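Notebook, upstairs table, June

8:30. Back on the mezzanine. Senyo wants the blue-gray table kept as the acrylics table from now on, which means the coffee people have been told, which means the coffee people have moved one table over and are looking at us.

Job for the morning: sort out what belongs up here. The list from last month had 83 lines on it. I got it down to 51 by crossing out everything that was a duplicate, a lid, or Iddrisu's. He disputes the last category.

Clear things are a pain to keep track of. The curved piece from the Solheim display has gone missing three times since spring, and each time it was lying on a table in front of whoever was looking for it. Antigoni's fix is a strip of masking tape on the back edge with the part number. Thanasis says the tape ruins the look. The look, at present, is of a thing we can't find.

Same trouble with the transparent cards. They lie flat and vanish. I put my elbow on one for most of a phone call with Homton and only found out when it came along to lunch.
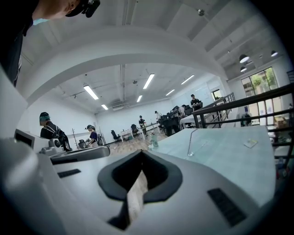

Where do the clear cards go when the table gets wiped down?

In the Tato tin, second shelf by the stairs, with a sheet of paper between each one. Loose in the drawer is how we got the scratches.

10:15. Wiped down one table as a trial. Plain water and the soft cloth. Akosua reminded me that the blue spray is for the windows and that we learned this in a costly way on order 883. Noted again, underlined this time, as it was the last time.

Light: mornings are good up here with the trees outside, and you can spot a scratch by tilting the piece toward the window. By mid-afternoon the pale tabletop and the clear edges turn into one color and I stop trusting my eyes. Inspection before noon, then. Thanasis would like it recorded that he asked for a dark mat in the first place. Recorded.

Drinks: the rule is still caps on, bottles at the corner, nothing open near the cards. Small bottles only. Iddrisu asked what counts as small and was shown the shelf where his jug now lives.

Railing: please don't hang cloths on it. One went over the side and landed on a visitor from Prorus, who was nice about it for somebody wearing a damp cloth.

11:40. Still to do:
New labels for the tin
Ask Senyo if the Solheim piece is going back or staying
Dark mat (Thanasis to find one, as it's his mat)
Return Antigoni's good tape before she asks

Stopping there. The coffee people want their table back by one.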